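Triser Stock Planner: six months in a small beverage and snack warehouse

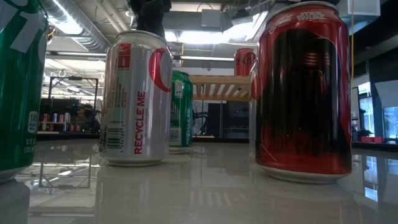
Lorenz Widmer
Contributing reviewer, warehouse and inventory software

I run purchasing for a wholesaler that sells drinks, snacks and paper goods to offices, gyms and a few school canteens. We carry 300 active items, give or take whatever a supplier has dropped that month. Until last year all the reordering was done in a spreadsheet I built myself. It worked as long as I was the one using it.

Triser is a web-based planning tool. It connects to your order system, pulls in sales history, and gives you a list each morning of what to buy, how much, and from whom. It doesn't replace your accounting or your order entry. We use Inham for orders, and there is a ready-made connection for it, so I can't tell you how hard it would be to hook up anything else.

Setup

The connection to Inham took one afternoon. Cleaning up our item list took three weeks. Triser wants a supplier, a lead time, a case size and a minimum order for every item, and it will not plan an item that is missing any of them. We had a lot of gaps. The import sheet is picky about case sizes. If you enter 24 in one row and "24 ct" in another, the second row is rejected, and the error message gives you a row number but not the column. I would budget more time for this than the sales rep suggests.

Sales history goes back as far as you have it. I loaded two years. A colleague in our other building, Parveen Dogar, loaded only one for her paper goods, and her seasonal numbers were noticeably worse until she added the rest in March.

Forecasts

For steady items the forecasts are good. Our best-selling case of cola was forecast at 2,038 cases for the first full quarter and we sold 2,268. That's a miss of a little over ten percent on the low side, and most of it came from one gym chain that opened new locations and didn't tell us. My spreadsheet would have missed by more.

For slow items it's weaker. Anything that sells fewer than five cases a month gets a forecast that jumps around, and the tool will sometimes suggest a full pallet of something on the strength of one odd order. You can mark an order as a one-off and it will be ignored from then on. The button for this is two menus deep, and you have to do it order by order.

New items have no history, so you pick a similar item for Triser to copy. This works fine for a new flavor of something you already sell. It was no help with a line of protein chips we took on, and I ended up typing in my own numbers for the first two months.

Daily use

The morning list is the part I like best. It is grouped by supplier, it rounds to full cases, and it shows how far you are from the free freight limit. I can go through it in 20 minutes. Before, ordering took most of a morning. You can change any quantity and leave a note, and the note is still there the next time the item comes up.

Stock-outs went down. I don't have a clean number for the whole period, as we changed how we record back orders partway through, but the sales desk complains less and we haven't had to make an emergency run for bottled water since the switch.

Reports are basic. There is one for overstock, one for items at risk, and one for supplier delivery times. You can export them but you can't change the columns. The supplier report did show me that one vendor was running four days later than the lead time we had on file, and fixing that one field cleared up a string of shortages.

There is a phone app. It shows the list but won't let you approve orders, so I stopped using it.

Price

We pay by item count, and our plan covers up to 2,000 items, far more than we need. There is no smaller plan. A business our size is paying for room it won't use, and I said so when we renewed. I also looked at Zaidi, which is cheaper and simpler but had no free freight tracking when I tried it, and at Sandach, which does more on the warehouse side and needs a consultant to install.

Support

Email only on our plan. Answers came the same day, usually before 4 p.m., and were mostly useful. The help pages are a version behind the software in places – the screenshots for supplier calendars show a menu that is gone now.

Who should buy it

If you have steady sales, several suppliers with order minimums, and more than one person placing orders, Triser is worth a trial. If most of your items move slowly, I'd wait. The trial lasts 30 days and uses your own data, but get the item list cleaned up before you start it. We used up most of ours fixing case sizes.

Rating: 4 out of 5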